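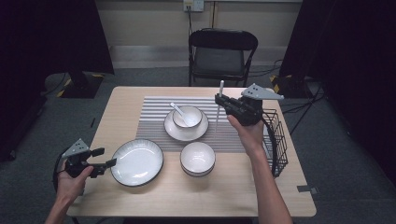 Consuelo Huanca asked after the last round if we could check the dining room before the guests sit down and not when they are leaving, and she is right, so the order of this list is changed.

Fustholm Guest House – room and kitchen safety check
Done on: 04/08/2021
Floors checked: ground floor and upstairs

Dining room

Carpet edges flat at both doors – OK
Tables stand steady, screws under the top tight – one table moves a little when you lean on it. I tightened it by hand, but it needs the proper key.
Chairs, all joints – 2 chairs taken out for gluing. Please do not bring them back until the label is removed.
Plates and bowls free from chips – OK, a few old ones thrown away
Way to the garden door clear – NOT OK. The high chair was standing there again. Moved to the corner by the window.

Kitchen

Fire blanket on its hook – OK
Extinguisher, needle in the green – OK, but the inspection card is from January and the writing is almost gone
Fridge temperature under 41 F – OK
Gas valve turns easily – stiff. It closes, but a person with weak hands would have trouble. I have written to Gutusus and wait for their answer.
Knives in the rack – OK
Floor drain cover – loose, one screw missing

Stairs and upper hall

Handrail firm on the full length – OK
Light on the landing – slow to come on, roughly 9 seconds. This is too long for somebody who comes up in the dark.
Smoke alarms tested with the button – all sound. The one near the linen closet is quiet compared to the others – new battery first, then test again.
Emergency exit sign – OK
Window stops – 2 were open wider than allowed, set back

Outside

Path lamps – OK
Step by the bicycle shed – the edge is broken. Yellow tape for now. Brokisero offered to repair it for 400 dollars, materials included. I find this fair, but the decision is not mine.

To do before the next check: key for the table, screw for the drain cover, battery, new inspection card, answer from Gutusus about the valve.

Copy of this list hangs inside the office door.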